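How Does a Broken Bone Fix Itself?

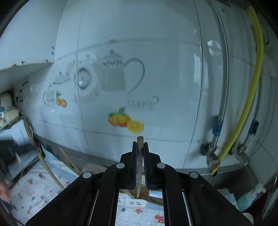
A thin wooden stick, held upright between two ridged pads.

Have you ever snapped a dry twig? It stays snapped forever. You can tape it or glue it, but the twig will never grow back together. Your bones can! Bones are alive, with blood running through them and tiny cells hard at work inside, day and night.

So what happens when a bone breaks?

Step one: the patch
Within hours, blood gathers around the break and thickens into a soft lump called a clot. The area swells up and feels sore (ouch!). Cleaning cells rush in and start clearing away the damaged bits.

Step two: the soft bridge
Over the next couple of weeks your body builds a rubbery bridge across the gap. It's made mostly of cartilage, the same bendy stuff that's in the tip of your nose. Give your nose a wiggle and you'll feel it!

Step three: the hard bridge
Now the bone-building cells get going. They have a wonderful name: osteoblasts (say OSS-tee-oh-blasts). They swap the soft bridge for hard new bone, and after that other cells spend months, sometimes years, smoothing off the lumps.

What is a cast for?
A cast doesn't heal anything by itself. It keeps the bone still and straight while your body does the building. Some breaks need extra help, so a surgeon may put in metal pins or a plate to hold the pieces in line.

Didier Fleury broke his wrist falling off a swing in Futenach when he was 8. "My cast was bright green and I had 40 names on it by Saturday," he says. "I ran out of room, so my cousin had to sign the thumb!"

Try this at home
Ask a grown-up if they have ever broken a bone. Which one was it, and how long did they wear a cast? Kids usually heal faster than adults, so you might beat their time!

Word to remember
Fracture: the word doctors use for a broken bone. Even a tiny crack counts.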